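Folding on the bed vs. folding at a table

Iara_Bravo
12 Feb 2019
Moved into a smaller place and there is no room for a table, so all the laundry gets folded on the bed now. My back hates it. Does anyone else do this long term?

subira_n
Yes, for years. Jeans go on top of the pile and the light things underneath. I make the bed first and put the pile in the middle of the spread. 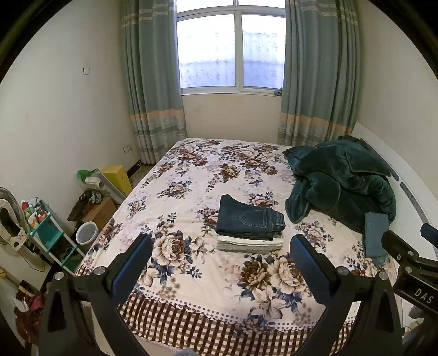
Ritusgate Tenants' Home & Laundry Club

neema508
Nice rose print. I would do it the other way — jeans at the bottom. They're the heaviest thing and they crease whatever is under them.

subira_n
The pile only sits there until I carry it to the closet. Nothing gets creased in that time.

T_Hegde
Mine sits there until bedtime and then it moves to the chair. Neema is right about the jeans.

Iara_Bravo
What about blankets? I have 2 plush ones and they never fold flat.

subira_n
I don't fold plush. It stays heaped up by the headboard, same as the teal one on mine.

neema508
Roll it. Takes less space than a heap.

T_Hegde
For your back, kneel on a cushion next to the bed. I can get through a full basket that way.

Iara_Bravo
Will try the cushion tonight. Jeans on the bottom too, sorry Subira.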